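La mesa de los demás

En Villanueva quedan dos cafeterías donde uno puede sentarse sin que le pregunten cuánto tiempo piensa quedarse. Hace unos años había bastantes más. Las otras siguen abiertas, pero han cambiado las mesas por barras altas, han puesto turnos de una hora y cobran por adelantado. Entiendo las cuentas del negocio. Lo que discuto es que el ayuntamiento las trate como un asunto privado en el que no tiene nada que decir.

Un pueblo de casi 2000 habitantes no tiene muchos sitios donde estar. La biblioteca cierra a las siete de la tarde. El centro cívico pide reserva. La plaza sirve de mayo a octubre, y en noviembre no sirve. Queda la cafetería, que durante décadas hizo un trabajo público sin que figurara en ningún presupuesto: allí se buscaba piso, se discutía la cosecha, se esperaba el autobús de la tarde y se enteraba uno de quién estaba enfermo.

La ordenanza de terrazas ocupa 232 páginas con los anexos. Regula la altura de las sombrillas, el color de los toldos y la distancia entre sillas. No dedica una línea a lo que pasa dentro. Se puede reducir la tasa de basuras a un local que renueva la fachada, pero no a uno que deja a un jubilado leer el periódico toda la mañana con un café con leche. A mí me parece que el segundo hace más por la calle.

Se me dirá que nadie puede obligar a un hostelero a perder dinero. De acuerdo. Tampoco lo propongo. Propongo una bonificación modesta, de 200 euros al año, para quien mantenga mesas bajas y sin límite de tiempo en las horas flojas. Es menos de lo que cuesta una jardinera de las que se colocaron en la avenida y que ya están llenas de colillas.

También convendría que los clientes hiciéramos nuestra parte. Ocupar una mesa de cuatro a la hora de comer con un ordenador y un vaso de agua es una falta de educación. Quien se queda mucho rato debería pedir algo más, o levantarse cuando ve gente de pie en la puerta. Antes esto se sabía y no hacía falta un cartel.

Una mesa puesta, aunque sea con poco, invita a sentarse de otra manera que una barra. Sigo pensando que merece la pena defenderla. 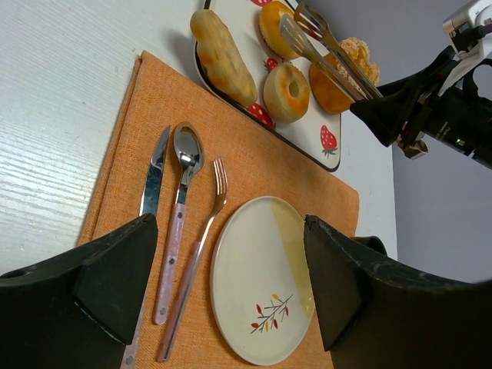
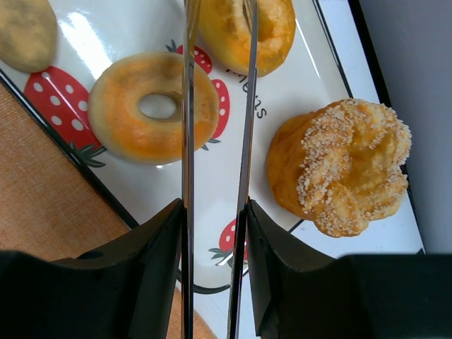 Cubiertos sobre un mantel individual naranja, en la primera foto; en la segunda, bandeja blanca con cuatro piezas de bollería.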